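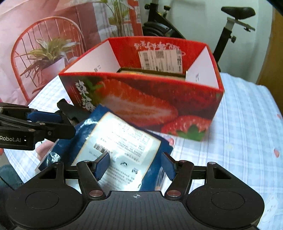 Ticket: Pinzas manuales, reglas de agarre para bolsas con código de barras
Cola: Soporte de captura, Jitatico
Abierto por: Ritu Dubey
Asignado a: Dinesh Bhatia
Estado: resuelto, con una tarea pendiente

Ritu Dubey, 9:40
Hola a todos, abro esto porque llevo toda la mañana con lo mismo y ya no sé si el problema es mío o de la norma. Estoy con la tarea de guardar bolsas en caja a dos pinzas, y el validador me rechaza los episodios con el aviso "contacto en zona de etiqueta". Lo que me desespera es que no los rechaza todos. Una bolsa pasa, la siguiente no, y yo juraría que la he cogido igual.

Uso la bolsa azul oscuro brillante con la etiqueta clara, la del código de barras a la izquierda. La caja es la roja de las fresas, abierta por arriba, detrás de la bolsa. Entro con una pinza de frente y con la otra desde la izquierda. He leído la guía de Plurkholm (la versión de diciembre, que es la que tengo colgada en la pared) y dice "evitar la etiqueta siempre que sea posible". Pues claro, pero es que en esta bolsa casi toda la cara visible ES etiqueta. ¿Por dónde la cojo?

Dinesh Bhatia, 10:05
Buenas, Ritu. Me lo quedo. Antes de mirar nada más, tres cosas rápidas:
¿Has calibrado las dos pinzas hoy o solo una?
¿Qué versión del validador te sale abajo a la derecha?
¿Mueves la bolsa entre episodios o la dejas donde cae?

Lo pregunto porque la semana pasada Tarun tuvo un rechazo parecido y al final era la calibración de la izquierda, que se le había quedado con los valores del otro turno.

Ritu Dubey, 10:18
Calibradas las dos, y la izquierda dos veces, que ya me conozco. Validador 22. La bolsa la recoloco yo a mano en cada vuelta, siempre ladeada, con una esquina hacia la caja, porque la ficha de la tarea pide orientación variada y esa postura es la que más me falta por cubrir.

Dinesh Bhatia, 10:50
Vale, ya he visto tu captura. Lo primero, para que te quedes tranquila: la colocación me parece bien. Las pinzas vienen abiertas, los dos dedos de la de delante quedan enfrentados sobre la bolsa y la segunda entra por el lado izquierdo. Hasta ahí nada que corregir.

El asunto está en el dedo izquierdo de la pinza de delante. La almohadilla azul se mete sobre la etiqueta justo al lado del código de barras, mientras que la derecha cae sobre el borde de la bolsa. Como la bolsa está girada, ese centímetro de más o de menos cambia mucho. Sospecho que en los episodios que pasan te quedas cerca del código y en los que no pasan lo pisas.

Otra cosa: hay bastante brillo en la etiqueta. Parte del panel se lava y el texto se ve borroso. No creo que sea la causa, pero el validador necesita localizar el código para saber si lo tapas, y con reflejos se pone nervioso. ¿Tienes forma de bajar la luz?

Ritu Dubey, 11:02
Puedo correr la cortina y poco más, jaja. La pruebo ahora.

Sobre lo del código: entonces, ¿la regla es no tocar la etiqueta o no tocar el código? Porque son dos normas muy distintas y yo he estado trabajando con la primera, haciendo unos equilibrios que no veas para pillar la bolsa solo por el filo. Y así se resbala, que el plástico este arrugado no agarra nada.

Tarun Nigam, 11:15
Me meto porque a mí me pasó lo mismo con las bolsas de Boltano. La guía vieja decía etiqueta. La nueva dice código. Pero el texto del párrafo de introducción lo dejaron como estaba y por eso nos liamos todos. Yo cojo por encima de la etiqueta sin problema mientras el código se pueda leer entero, y no me han devuelto ni uno desde entonces.

Meenakshi Tripathi, 11:40
Confirmo lo que dice Tarun, y perdón por el lío, que la redacción es mía. Os pego la norma tal como debería leerse, a ver si con esto nos entendemos:

Regla 1. El código de barras debe quedar libre de contacto durante la aproximación y el cierre. Tocar el resto de la etiqueta está permitido.
Regla 2. En objetos blandos, cada dedo debe apoyar en material del objeto, nunca en el mantel ni en la caja.
Regla 3. Con dos pinzas, la segunda no cierra hasta que la primera haya estabilizado el objeto. Si se cruzan o se rozan, el episodio se descarta y se repite.
Regla 4. El recipiente de destino tiene que estar abierto del todo antes de empezar, con las solapas fuera del recorrido.
Regla 5. Si un reflejo tapa el código, se gira el objeto o se cambia la luz. No se edita el vídeo después.

La 3 es la que más se incumple, por cierto. Ritu, ojo con ella, que tu pinza izquierda asoma con la mandíbula por delante de la esquina de la caja y por detrás del borde de la bolsa. En esa posición es facilísimo enganchar el cartón al levantar.

Ritu Dubey, 11:52
¡Ay, gracias! La 1 me cambia la vida. Y lo de la esquina de la caja es verdad, le he dado un par de toques esta mañana y pensé que no contaba. ¿Cuenta?

Meenakshi Tripathi, 12:04
Si la caja se desplaza, sí. Si la rozas y no se mueve, lo anotas en observaciones y seguimos. Yo echaría la caja un palmo hacia atrás, si te cabe en la mesa, y así te dejas aire para la izquierda.

Hemant Rajput, 12:20
Una duda de otro tipo, que estoy revisando los lotes de Rawat y me viene al pelo. ¿Qué hacemos con las etiquetas de envío? La caja lleva una por dentro, blanca, con su código de barras y un QR. En principio la norma de privacidad dice que nada de etiquetas de envío a la vista, aunque no se lean.

Dinesh Bhatia, 12:31
Bien visto, Hemant. A tapar. Un trozo de papel liso con cinta y listo, en la caja y en cualquier otra que uséis. Además el validador puede confundir ese código con el de la bolsa, que son dos códigos en la misma toma y él no sabe cuál le interesa. Ritu, ¿lo tapas antes de la siguiente tanda?

Ritu Dubey, 13:10
Tapada. Y también he hecho todo lo demás: cortina corrida, caja hacia atrás y la bolsa un pelín más girada para que el dedo izquierdo caiga en la parte baja de la etiqueta, lejos del código. Lanzo una tanda de prueba y os cuento después de comer.

Ritu Dubey, 15:35
¡Pues mucho mejor! Ha pasado todo menos 2 episodios. Uno fue culpa mía, que cerré la izquierda antes de tiempo (regla 3, sí, Meenakshi, lo sé). En el otro la bolsa se me dobló al levantarla y el código quedó escondido en el pliegue. ¿Ese lo repito o tiene arreglo?

Meenakshi Tripathi, 15:48
El del pliegue vale. La regla 1 habla de la aproximación y el cierre, lo que haga el plástico al subir no es cosa tuya. Lo marco yo como válido a mano. El otro sí, repítelo.

Dinesh Bhatia, 16:02
Perfecto. Para los rechazos de antes: tienes más de 200 en la cola, no los borres. Paso el validador otra vez solo con la regla del código y los que toquen etiqueta pero no código se recuperan solos. Los que tengan la etiqueta de envío visible van aparte, a la carpeta de difuminado de Hemant, y de ahí ya veremos.

Tarun Nigam, 16:10
¿Y se puede imprimir la norma nueva en grande? Que la de la pared sigue diciendo lo otro y mañana entra gente del turno de tarde a la misma mesa.

Dinesh Bhatia, 16:30
Cierro la incidencia con este resumen.
Causa: texto contradictorio en la guía de diciembre (etiqueta frente a código) y dedo izquierdo demasiado cerca del código.
Solución: aplicar las reglas 1 a 5 tal como las ha pegado Meenakshi, caja más atrás, luz más baja, etiqueta de envío tapada.
Pendiente: Meenakshi corrige la introducción de la guía y cuelga la hoja nueva. Ritu repite el episodio de la pinza izquierda y sigue con el lote hasta los 500.

Ritu Dubey, 16:41
Repetido y aceptado. He arrancado ya la hoja vieja de la pared, así que Meenakshi, corre con la nueva, que me he quedado con el celo en la mano.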